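Oiling a pine table — what am I doing wrong?

brirano
Posted 10/2/18
Hi all, long time reader, first proper post. I put three coats of Goltik hard wax oil on our kitchen table back in September and it's gone patchy already. It feels a bit grabby when you drag a plate over it and every mug seems to leave a ring. I sanded to 220 first, wiped it down with white spirit, left it overnight between coats. What have I missed? I really don't want to strip the whole thing again, my shoulders have only just forgiven me!

tangfastic
Three coats is too many. Two thin ones and buff it hard after each. And 220 is too fine for pine if you ask me, the oil just sits on top and goes gummy. I stop at 120 and mine gets battered daily by children.

pundisent_pete
Disagree with the above, sorry. I've gone to 220 on pine for years with no trouble at all. Grabby means it was put on too thick, or the room was too cold for it to cure. How warm is your kitchen at night? Ours is like a shed from September onwards and I've given up oiling anything in there until spring.

brirano
Kitchen's pretty chilly, yes. Hmm. And I may have been generous with the last coat because I wanted to finish the tin (I know, I know). What do you lot do about the joins between boards? Mine seem to drink more than the rest.

oldplane
Joins always go darker, I wouldn't fret. I quite like it. Mine's light wood too and I've left the knots and little cracks well alone — no filler, no stain.

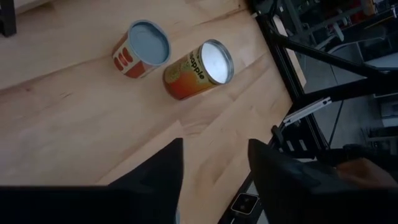

My table top, brown seams and all

tangfastic
Nice that. I'd still have filled the crack, crumbs get in everywhere.

oldplane
Filler in a table that moves with the seasons? It'll only drop out again. Cocktail stick and a hoover does for me.

pundisent_pete
Back to the rings. Brirano, try a small patch first — white pad, a dab of white spirit, rub along the grain, wipe it all off and leave it 5 days with the heating on. If it's stopped grabbing, do the rest the same way. No sanding needed.

brirano
Right, trying that under the fruit bowl tonight. Will report back.

Contact us | © Tang Woodwork Forum | Back to top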